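Count the homes, not the hours

Most papers on learning from handheld grippers lead with one number: hours of recorded data. I think it is the wrong number, and our own result is part of why I think so.

Xinyi Shen and I trained the same policy twice on a simple mug task. The first set, Geltano, had 12 hours of demonstrations from one room. The second, Galindo, had 4 hours spread over 11 rooms. Same grippers, same marker cubes for tracking, same training code. In a kitchen neither policy had seen, the one trained on the smaller set did better. It missed the handle less often and recovered more often when it did miss.

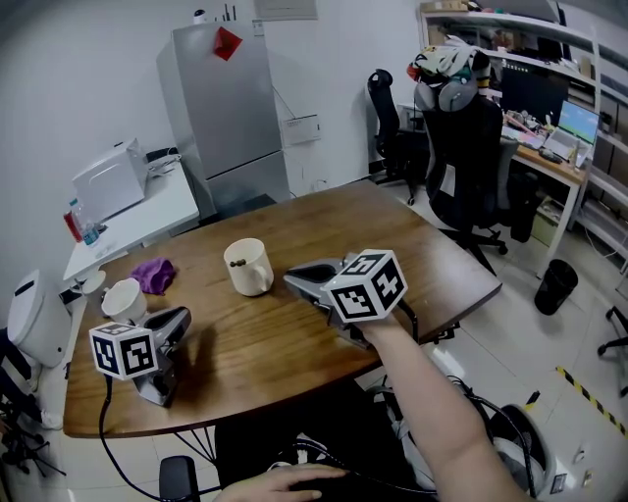

Reviewers told us the comparison was unfair, as the two sets differed in size. That is true, and the size difference favored the policy that lost. A better complaint is that we tested one task with seven objects, and I would not bet much on the result holding for folding or pouring.

Still, the habit of reporting hours has a cost. It pushes labs to keep one table set up and record on it all day. Moving takes time. You have to recalibrate, run the cables again and get used to a new chair height. None of that work shows up in a total of hours, so people skip it.

I would like every dataset paper to print the number of rooms next to the number of hours, and to say how many people did the recording. Xinyi would add lighting to the list. We plan to do all three for Jitemar in January.

Sunil Dewan, 28th August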